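## 4. Setting up hearing alerts and transfer watches

By now you should have Dristero installed and your first case list loaded. If you don't, go back to section 3, since nothing below will do anything useful on an empty list. This section covers the two features I get the most mail about: alerts for court hearings, and watches that tell you when a detained person's listed location changes.

I wrote Dristero for our prisoner letters group in Cukdale, so some of the defaults are still ours (you'll see "Cukdale" in the time zone menu and wonder why). Change whatever you like!

### 4.1 Connect a court calendar

1. Open **Sources** and click **Add calendar**.
2. Pick the court from the list. Irnen Regional is near the top, and the Layug courts are grouped under one heading.
3. Paste in the calendar address. Copy it from the court's own page and not from a news story - papers often link to a single hearing, and that link goes dead the next morning.
4. Set **Check every** to 2 hours.
5. Click **Test**. You should get a green line and the date of the newest entry.

If the test comes back with "No entries," try the old calendar address before you give up. Layug moved its listings in October and left half of them behind.

**Note:** Irnen shows only 100 entries per page. Turn on **Follow pages** or you'll miss everything after the first page, and Dristero won't warn you.

### 4.2 Match hearings to people

This is the fiddly bit. Courts spell names however they feel like spelling them, and a lot of listings carry only a surname and initials.

1. Go to **Matching** and choose **Strict** to start with.
2. Run a first pass. On our list of 2,921 case records, strict matching found a hearing for 841, and it took long enough that I made dinner.
3. Open **Unsure** and work down the list by hand. Press **Y** to accept a match, **N** to throw it out, and **S** to skip it for now.
4. When the unsure pile is down to something you can live with, switch to **Normal** and run it again.

You can add other spellings under each person's **Also known as** box, one per line. Please put the case number in too if you have it, as it beats any name match.

**Caution:** never click **Accept all** on the unsure list. I did it once, and we had people showing up in the wrong district for a hearing that belonged to a man with the same surname. 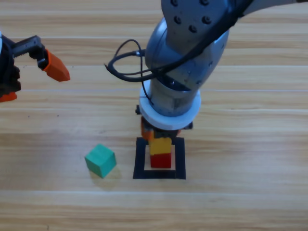
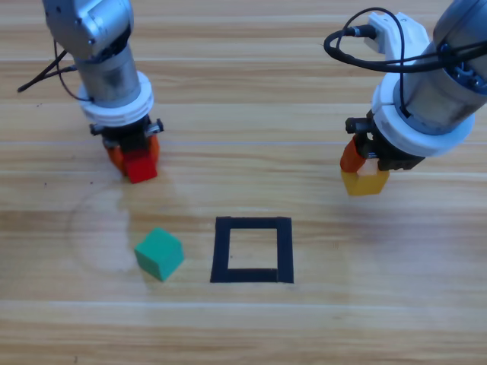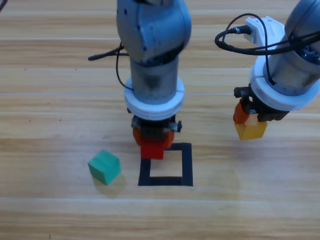 *Two robot arms over a wooden tabletop, all three pictures.*

### 4.3 Set a transfer watch

A hearing alert tells you when somebody is due in court. A transfer watch does something different: it looks at the place of detention in your sources and lets you know if it changes or goes blank. A blank matters as much as a new address, so leave both boxes ticked.

1. Open the person's record and click **Watch location**.
2. Fill in **Last confirmed place** and the date it was confirmed. Put down who told you as well (lawyer, relative, returned letter, official reply).
3. Choose who gets the alert. I'd keep this short.
4. Under **Quiet period**, enter how many days may pass without any news before you get a reminder. We use ten.
5. Save. A small gray eye appears next to the name.

When an alert comes in, the record goes to **Unconfirmed** and outgoing letters to the old address are put on hold. They aren't deleted! You'll find them under **Held mail**, and you can release them one at a time.

**Note:** a returned envelope doesn't count as a transfer. Log it as "returned" and let the quiet period run, or ask the lawyer.

### 4.4 Who sees what

Home addresses, relatives' phone numbers and lawyers' notes are hidden from letter writers by default. Leave them that way. If someone needs a number for a day or two, use **Share once** - it runs out by itself at midnight.

Public pages show only the name, the charge, the court and the next hearing date. To keep a person off the public page altogether, tick **Family asked for privacy** on the record. It takes effect right away on our side, but search engines may hang on to an old copy for a while.

### 4.5 If alerts stop coming

- Look in **Sources** for a red dot. Courts change their addresses without telling anyone.
- Check your spam folder. I know, but check it.
- Make sure the record isn't marked **Closed**. Closed records stay searchable but send nothing.
- Still quiet? Export the log from **Help > Log** and send it to me with the court's name in the subject line. Take out any personal details first.

Last changed Feb 9, 2026. Exporting case files is in section 5.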